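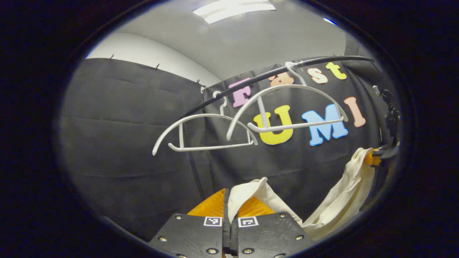 Wer einmal versucht hat, einem Roboterarm per Fernsteuerung das Aufhängen eines Hemdes beizubringen, weiß, wie zäh das ist. Man sitzt mit zwei Steuerhebeln vor dem Gerät, der Stoff rutscht, der Arm ruckelt, und nach einer Stunde hat man vielleicht sieben brauchbare Durchgänge. Deshalb bin ich so begeistert von der Idee, den Greifer einfach selbst in die Hand zu nehmen!

Der Mensch macht die Aufgabe vor, mit denselben Fingern, die später am Arm sitzen, und eine Kamera am Griff sieht ungefähr das, was auch der Roboter sehen wird. Mehr Übersetzung braucht es erst einmal nicht. Die kleinen Marker auf den Fingerplatten verraten in jedem Bild, wie weit der Greifer geöffnet ist, und das Fischauge holt so viel Umgebung herein, dass man die verzerrten Ränder gern in Kauf nimmt.

Gerade Stoff zeigt, was darin steckt. Ein Würfel liegt, wo er liegt. Ein Kleidungsstück dagegen hat jedes Mal eine andere Falte, und dann soll es auch noch an einen Bügel an einer gebogenen Stange. Unsere Hände lösen das nebenbei: kurz nachfassen, ein bisschen ziehen, den Zipfel anheben. Solche Korrekturen gehen am Steuerhebel fast immer verloren. Mit dem Handgreifer landen sie in den Daten, samt Zögern und Fehlgriff, und ich halte das für den eigentlichen Schatz.

Obinna Obi hat mir im Dezember widersprochen, und zwar gründlich. Seine Einwände: Dem Handgreifer fehlen die Gelenkgrenzen des Arms, Menschen bewegen sich zu schnell, und die Kräfte an den Fingern kennt man auch nicht. Stimmt alles. Bei Drendico mussten sie von 30 Vorführungen vier wegwerfen, weil der Arm sie so nie hätte nachfahren können. Vier! Damit kann ich sehr gut leben.

Mich reizt außerdem, wer da plötzlich mitmachen kann. Elaine Dantas hat früher in einer Wäscherei gearbeitet und brauchte zehn Minuten Einweisung. Ihre Griffe am Kragen hätte sich bei uns im Labor keiner ausgedacht. Von solchen Leuten möchte ich mehr Daten sehen, aus Küchen, Werkstätten, Schneidereien, und dafür gern ein paar Modellvarianten weniger.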